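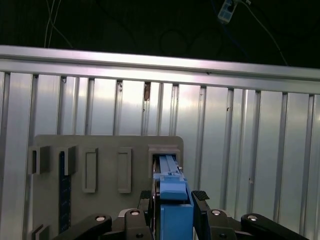

According to one fitter at the Grokstead works, the arm took over the easy half of the job and left people with the awkward half, at the same pay. Keep that remark in mind through this session. The supplier's brochure has no line for it.

Week 3: Who does the work after the robot arrives?

Insertion tasks look dull on paper. A block has to go into a holder, upright and square, and the gripper has to keep hold of it on the way in. Skosen bought its first Wonov cell on the promise that fitters would be "freed for skilled work". Ask what that skilled work was. In the first year it was mostly clearing jams, refilling trays and standing by for the next stop.

Points to argue over:

Output. The firm quotes 4000 insertions a shift. It doesn't say who puts right the bad ones, or whether their time is in the sum.

Pace. At a bench a fitter can slow down after a bad night. Beside a cell the pace is set elsewhere, and a stop shows up on a screen in the office.

Skill. Feeling a part seat properly takes months to learn. If new starters never do it by hand, who will judge the robot's work in 20 years?

Headcount. Ashour says it made no redundancies. It also stopped replacing leavers in April — a different thing from keeping the jobs.

I am not asking you to be against the machines. Some of this work wrecks wrists, and the people doing it are often glad to hand it over. But treat every claim of "support for staff" as a claim, and look for the rota that backs it up.

For next time: read the Ashour shift agreement and write 2 pages on who gained from it. Bring a printed copy.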